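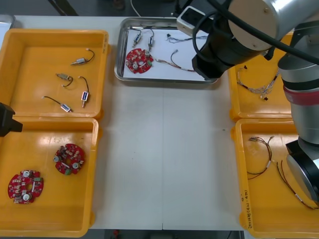
7 min read

Search this site Search Go

I'd been promised biscuits, so I turned up at the Zoka workshop early. Zoka is the robotics club that meets above the bike repair place on Dretance Street, and I'd been hearing about them since September, when a friend's daughter joined and stopped talking about anything else. This year they've taken on a kitting job, the sort of thing small factories still do by hand: pick the right parts out of the right trays and lay them together so someone can build the thing. They call the project Duda. I asked why and got three different answers, so I've left it there.

I sat down with the student who leads the team (she's in her last year at school and would like me to say she also plays the trombone) and the club's teacher, who mostly let her do the talking.

"Everyone thinks the hard part is the arm," she told me. "It's the trays. We spent weeks on trays."

I laughed, and she didn't. So we talked about trays. They go for bright yellow ones for the loose parts, because the younger members kept losing things on the white table, and a steel one with paper in the bottom is where a kit gets put together. The circuit boards have their own tray, so do the little solenoids, so do the wires.

"A board is lovely," she said. "It's flat, it's red, it's stiff, it stays where you left it. You could teach my nan's cat to pick up a board. Then you get to a solenoid, and there's a tiny metal body and this thin black wire coming off it, and the wire goes wherever it wants. You grab the body and the wire's under the next one. You grab the wire and the body swings about and knocks everything."

And the harnesses?

"Don't," said the teacher, from behind his mug.

The harnesses, I learned, are the club's sore subject. Their first plan was to have the arm pick one up by the middle every time. On a good evening it managed 30 clean picks out of 50, and on a bad one they all went home early. The second plan was to look for the connector and pick up near that, which worked better until two harnesses got tangled together and the arm lifted the pair of them like spaghetti.

"That was the evening I nearly went back to orchestra full time," she said.

What saved it was a year eight, who asked why they didn't just coil the harnesses a bit before they went in the tray. There was a long argument about whether that counted as cheating. I asked where they'd ended up.

"It's allowed in the rules. We checked. I still think it's a bit cheating."

The rules belong to the Flekon Cup, a regional competition for school and youth clubs, and Zoka are going for the first time. Each team gets 12 minutes to make up as many kits as it can, and judges take points off for a missing part, a part the wrong way up or anything dropped on the floor. The teacher thinks they'll come somewhere in the middle. She thinks they'll come higher than that – she said so twice, and then asked me not to print it, and then said oh go on.

I wanted to know about using two arms, as it seemed to me like asking for trouble. She agreed with me, cheerfully.

"They did hit each other. Not hard! We'd got them both wanting the same bit of air over the steel tray. So now there's a sort of polite rule where one has to be out before the other comes in, and it's slower, but I sleep better."

How much slower?

"Loads. Then we fixed some of it. A kit used to take us roughly 70 seconds and we've got it down from there, but I'm not telling you what to because other teams read this."

(Do they? Hello, other teams.)

Before I left I asked what she'd tell a club thinking of having a go. She thought for quite a while, and the teacher ate the last of the biscuits.

"Write on your trays," she said. "With a proper marker, on the front, where you can see it. We had a whole session where somebody had swapped two of them round and we thought the code was broken. We rewrote half of it. The code was fine."

The teacher had one to add. He'd like clubs to budget for spare connectors, as they're the first thing to go, and he'd like parents to know that the sessions do finish at eight, whatever they've been told at home.

Zoka still have a couple of places for next term. You don't need to know any programming, she says, but it helps if you don't mind untangling things.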